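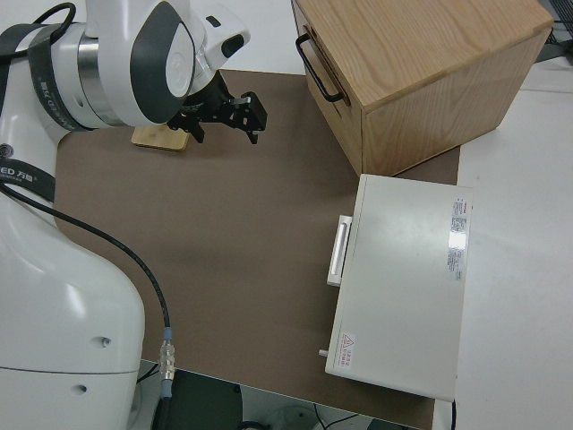
Last changed: 13 Aug 2020

Course notes, unit 4: Can a machine do the chores yet? (M. Bastos)

In unit 3 we spoke about the factory. There the part arrives always in the same place, and the arm repeats one path. In a home, a drawer with a bar handle is already a problem of its own. The gripper must find the handle, close on it and pull along the right line. If the line is wrong by a little, the cabinet moves with the drawer.

Dishes are harder. A plate is flat and gives two fingers only its rim to hold. Mugs on a stand must be lifted off the peg before they are moved away. Please read the Gowda handout, pages 1 to 13, before the exercise.

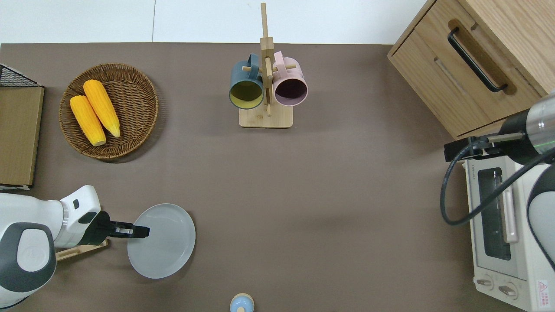
Can I buy a robot today that clears the kitchen table?
For a normal home, I would still say no. Single steps can be done in a laboratory, but a full table with unknown objects remains slow and needs a person near.

Exercise: choose one chore at home and write down up to 13 steps. Mark those where you use touch more than sight. Send it to Araceli Arrieta.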